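Virkden finger pad kit for hand-held grippers, two months in

I don't usually bother reviewing spare parts, but the sales page for this one makes claims I'd like to see somebody answer for. "Refit in minutes." "No recalibration." "Grips anything in the home." I bought two sets through Horkorport in August, one for the hand-held unit we use at the bench and one to keep in the drawer.

Start with the refit. The old pads came off fine. The new ones went on with the supplied screws after I threw out the supplied driver, which rounded off on the first one. It took me 40 minutes for the pair, and I've done this before. A-yeong Han did the second set later and got it down to 14, mostly by ignoring the instruction sheet and starting with the left pad. The sheet tells you to start with the right, and then you can't get at the lower screw.

The mesh inserts are the part you're paying for. They're better than bare rubber on a thin handle, I'll give them that. They also hold lint like a sweater. I brush ours out with an old toothbrush at the end of every shift, and if I skip it the grip gets vague on anything smooth. Virkden says "wipe occasionally." I don't know who tested that, or on what.

As for recalibration, I don't believe it. The pads on our set sat a hair closer together than the ones they replaced, and the width reading at full close was off until I zeroed it again. It's a small job, but it's a job, and the box says there isn't one. Soon-im Won thinks I'm being picky and that everybody zeroes after a pad change anyway. Fine. Then print that.

Wear so far is less than I expected. I logged 541 closes on the first set before I saw any fuzzing, and that was along one edge of the mesh on the side that takes most of the load. The rims haven't split. The Gavbridge pads we had before cost less and tore at the rim, so I can see where the extra money goes, even if I think it's too much money.

Long tools are the real test for me. A short handle will sit in almost any pad. Put a long, thin rod between the fingers with a crossbar at the far end and every bit of slop shows up at the tip. Check the tilt of the bar before you blame the pads, too, and look at the joint while you're there. I've wasted an afternoon on a loose head.

I'd buy the pads again at a lower price. I would not buy the version with the Woo carry case, which adds a zipper and a foam block with the wrong cutouts. Keep your own driver handy, zero the width when you're done, and try it with the longest handle you own before you throw away the receipt.

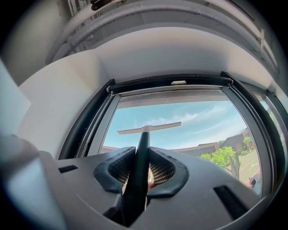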